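Notebook, June. Plorix gripper kit on loan, second go

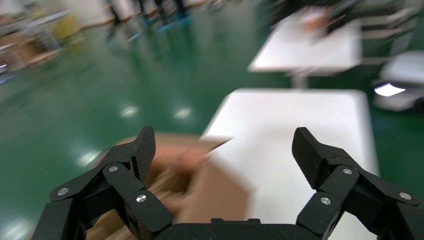
Right, so where I'd got to before lunch was the cardboard jobs, and whether we give Plorix their 1,301 dollars or box the thing up and send it home. I'm leaning towards paying, but there's a fair bit to get down first while I still remember it.

Kit is the two-finger gripper, the wrist camera mount, a pair of spare fingertips and the little control box. Ahn supplied the adapter plate separately (two of the holes needed opening up a touch, I did it on the pillar press, took no time at all). The manual is decent for mechanical stuff and pretty hopeless for software. The section on setting grip force is four lines long and one of them is a copyright notice.

Morning: ran 60 picks on folded cartons, default speed, default force. Dropped four. Every one of the drops was a carton grabbed too near the fold, so I'm putting those down to where we told it to grab. No crushed edges, and I went looking for them! The old Sondberg unit used to leave a lovely crease in anything thinner than a shoebox.

Then I got greedy and turned the arm speed up. The grip was fine with it. The camera wasn't. Anything past the fingertips goes to soup as soon as the wrist swings, and the box finder starts guessing. The fingers stay nice and crisp because they're travelling with the camera, so you glance at the feed and think it's all good, then you look at the background and it's just streaks. Tried shortening the exposure, which helped with the smear but made everything on the far side of the room too dark to use. The white benches don't help either, they glare something shocking and the auto setting chases them. Green floor throws the ceiling lights straight back up as well. I've half a mind to put a matte mat on the near bench and see what that does.

For now: pause 400 ms at the top of the move, take the picture, then go. Costs us a bit of cycle time but the finder was happy again straight away. I'd rather fix it with light, so that's on the list.

Fingertips. The crosshatched grip pad is brilliant on cardboard. I want to repeat the carton run with it swapped for the smooth one from the spares bag and see how many we lose. Plorix sell the pads in packs of 10 and won't split a pack, I asked. If they wear like the brochure reckons, one pack would see us out, but I don't trust brochures, so somebody remind me to measure the pad thickness at the end of the month and write it HERE and not on the back of a delivery docket.

Handover behaviour: tried holding cartons out by hand with the force limit on its lowest setting. It's a bit quick to close for my liking, there's a delay setting buried in the second menu (under "comfort", of all things). Set it to the maximum and it feels much more civilised. Please don't hand it anything with that setting off.

Noise is good, you can talk over it. Cable exit is in a silly spot and I've already snagged it once on the wrist joint. Zip tie for now, proper clip later. The screws on the links want checking too, I put a paint pen dot on the ones I could reach without taking it off the arm.

Compared with the Nukeck quote: theirs is cheaper but the camera mount is extra, and they couldn't tell me whether the fingertips come off without a full strip-down. Ours come off with one hex key. That's worth real money to me.

To do
Mat on near bench, redo the fast run
Smooth tips on both sides, same cartons
Email Plorix re force setting, ask for the long version of the manual if there is one
Find out when the loan ends (it's on the sheet by the kettle, or it was)

3.40 pm, arm parked, control box off at the wall. Leaving the gripper on.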